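Report on the August Visit to the Plernutberg Water Works

Prepared for members of the Grerneo Household Water Association

Purpose of the visit

In August, members of the Association visited the water treatment works at Plernutberg at the invitation of the operating utility, Aydoğan Water. The visit had been requested in the spring, after a number of members wrote to the office with questions about seasonal taste, hardness and the change in billing periods. The delegation was led by Sevim Dönmez, chair of the Association. Cengiz Duman, operations manager of the works, received the group at the main gate at 9:30 a.m. and stayed with it throughout the morning.

The Association wishes to record its thanks to the utility for the time given and for the written material supplied in advance. Members who could not attend may request a copy of that material from the office.

Arrival and safety briefing

Visitors signed the register at the gatehouse and were issued hard hats and vests. Closed shoes were required. Two members who had arrived in sandals were lent boots by the works. Mr. Duman gave a short briefing on the parts of the site where handrails must be used and where photography is not allowed, namely the chemical store and the control room.

Raw water intake

The works draws from the Mumola reservoir through an intake tower with three gates set at different depths. In late summer the upper gate is normally closed, as the surface water is warmer and carries more algae. Mr. Duman explained that the earthy taste reported by members last year coincided with a period when the middle gate was out of service for repair and the upper gate had to be used. The repair has been finished, and the gate was in use at the time of the visit.

The group asked whether the reservoir level was a concern. The utility keeps a public gauge at the dam, and readings are posted at the town hall in Plernutberg each month.

Settling and filtration

From the intake, water passes through screens and then to the mixing chamber, where a coagulant is added. It moves slowly through four settling basins before it reaches the sand filters. Each filter is washed by reversing the flow of water through the bed, and the group was able to watch one such wash from the upper walkway. It lasted 15 minutes. The wash water is sent to a lagoon behind the works, allowed to settle, and returned to the head of the plant.

The filter hall is the oldest part of the site and retains its original tiled walls. Several members remarked on how well it has been kept. Part of the roof is to be replaced, and the work has been planned so that no more than one filter will be out of use at a time.

Disinfection and storage

Filtered water is treated with chlorine and held in two covered tanks before it enters the main to Grerneo. Ms. Dönmez asked about the stronger smell of chlorine noticed by households near the tanks. Mr. Duman replied that the dose is set so that enough remains at the far end of the network, and that homes close to the works will therefore receive water with a slightly higher level. A booster station on the eastern main is under study. If it is built, the dose at the works could be lowered. No date has been set for a decision.

Members troubled by the smell were advised to fill an open jug and leave it in the refrigerator for a few hours before drinking.

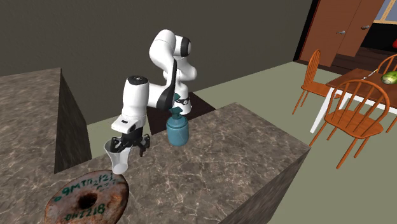 Testing and public results

The laboratory occupies the ground floor of the administration building. Staff test treated water several times a day for chlorine, cloudiness and acidity, and samples from the network are collected from fixed points in schools, shops and public buildings. The utility reported that 97 percent of network samples in the last reporting year met its own internal target for cloudiness, which is stricter than its permit requires. The remaining samples were within the permit limit.

Hardness drew the most questions. Water from the reservoir is moderately hard, and the works does not soften it. The laboratory supervisor advised households to clean kettles and shower heads regularly and to check the setting on their dishwashers, as many machines are left on the setting chosen at the factory. She did not recommend drinking from a softened supply without first asking the installer for details of the unit.

Discussion of household use

After the tour the group met in the training room, where coffee was served. Mr. Duman presented figures on use in the home. Kitchen use makes up a smaller share than most members had expected, with toilets, showers and laundry well ahead of it. The utility nevertheless receives more calls about kitchen water than about any other, as this is where people taste it and look at it closely.
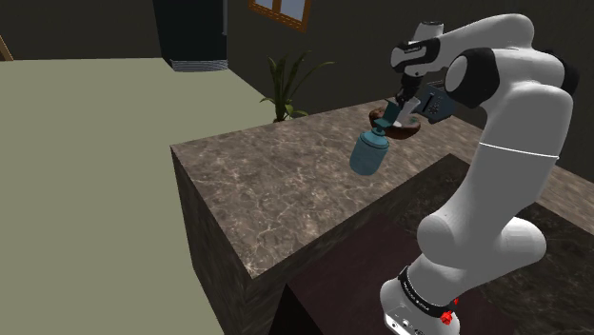 He then offered some plain advice. Water that has stood in the pipes overnight should be run until it feels cold before it is used for drinking or cooking. Hot water from the tap should not be used to prepare food. Bottles and jugs kept for drinking water need washing with soap as often as any other dish, and a rinse alone is not enough. Tap screens should be unscrewed and cleaned twice a year.

Ms. Dönmez raised the matter of leaks on private land, for which the owner must pay. The utility offers a reduction of up to 75 percent on the excess charge, once in any five-year period, where the owner can show a receipt for the repair. Few members present had known of this. The application form is held at the customer desk in Plernutberg and may also be sent by mail on request.

Matters to be followed up

The Association will write to Aydoğan Water to ask for the following:

A summary of the booster station study when it is complete.

Notice to households before any change in the intake gate in use.

A printed card on water hardness and appliance settings. The utility has agreed in principle to supply 200 copies for distribution at the Association's next general meeting.

Clearer wording on the bill about the leak reduction.

The visit closed at 12:45 p.m. A second visit, to the wastewater plant downstream of Grerneo, has been proposed for the spring. Members who wish to take part should leave their names with the office, stating whether they will need transportation from the town hall.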